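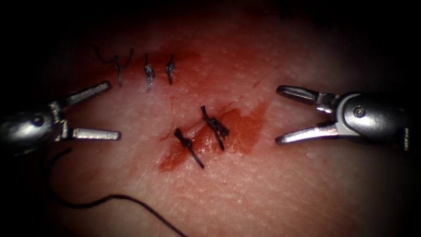

skirkus_fan
Replying to the first post. What counts as a completed knot in the 529? If the scoring only asks whether the thread stayed in the tissue, I don't think the success rate says much about the policy. A single throw will stay put until you load it.

jedaneo
A knot counts if it has at least two throws and survives a pull test at a fixed load, done by hand with a spring gauge after the block is finished. Anything that slips is logged as a failure even if it looks fine on camera. The 529 is attempts, including aborted ones. It's in the methods section but I agree it should be in the table caption.

tailslack
Was the person doing the pull test blind to which policy tied the knot?

jedaneo
No. The samples were labeled by run number and the runs alternate, so anyone who had looked at the schedule could work it out. We'll shuffle the labels for the next batch.

tailslack
Then I'd treat the difference between the two policies as provisional. Hand gauges are easy to lean on.

Marín_bench
My question is about the regrasp step. You changed two things between the baseline and the new method: the regrasp is conditioned on the estimated position of the thread tail, and the jaws return to a fixed open pose between subtasks. Which one produced the gain? We tried the open pose alone on our setup last December and saw most of the improvement you are reporting, with no tail estimate at all.

jedaneo
Fair. The ablation in the appendix covers it, but only on 15 runs per condition. Open pose alone recovered a bit more than half the gap. Tail estimate alone did very little, which I read as the estimate being useless if the jaws start from a half-closed pose and occlude the thread. Both together gave the full result.

Marín_bench
Fifteen per condition is thin for that claim. An interaction effect needs more than a main effect does. I would not write "both are required" on that basis.

jedaneo
The text says "both contribute." I'll check the abstract, I think an earlier wording survived there.

Marín_bench
It did. Second to last sentence.

wristpitch4
On stitch orientation. Two of the stitches in the picture you posted are on a diagonal and the upper three run close to vertical. Was the diagonal commanded, or is that drift? On our arms the needle driver loses wrist range past a certain entry angle and the planner quietly picks something nearby.

jedaneo
Commanded. The target line is an input, given as two points per stitch. We report angular error against the target, measured after tightening. You're right that the planner can substitute an angle, so we turned that off and let it fail instead. Some of the aborted attempts come from that.

wristpitch4
Good, that's the right way to do it. How many?

jedaneo
8 aborted on reachability. 6 more aborted on lost tracking of the thread. The rest of the failures are slipped knots.

skirkus_fan
How does thread tracking cope with blood? Dark thread over a saturated red patch has poor contrast in the blue channel and not much better in green. Our segmentation on the Skirkus data falls apart in exactly that case, and it gets worse with glints off the tissue surface.

jedaneo
It degrades. We don't segment per frame. The tracker fits a curve and carries it forward, so a short stretch of bad contrast is tolerated if both ends are visible. A long slack tail on clean tissue is easy. A tail crossing a stained area and then going into shadow is the bad case, and all of the tracking aborts look like that.

skirkus_fan
So lighting is a confound. With a bright center and dark edges, stitch position correlates with tracking quality.

jedaneo
Yes. We logged stitch position, so it can be regressed out, but we haven't done it. I can post the table.

tailslack
Please do. Raw values, not binned.

Sastulton
I'll disagree with the general direction here. The confounds are real, but every comparison I've seen on this task has them, and most papers report only the successful sequences. Counting aborts in the denominator already makes this stricter than our own numbers from last year. I'd be more interested in time per knot, which is missing.

Marín_bench
Being stricter than a weak norm doesn't settle the ablation.

Sastulton
Agreed, but it affects which result I would try to reproduce first.

jedaneo
Time per knot was left out because the two policies ran at different speed limits — a safety setting that changed partway through. I have the timestamps and can normalize by commanded velocity, though I'm not sure that's meaningful for the tightening phase, where the speed is set by tension.

wristpitch4
Report tightening separately then. The regrasp time is the part your method should change anyway.

jedaneo
OK. Position table and split timings will go up together, in this thread.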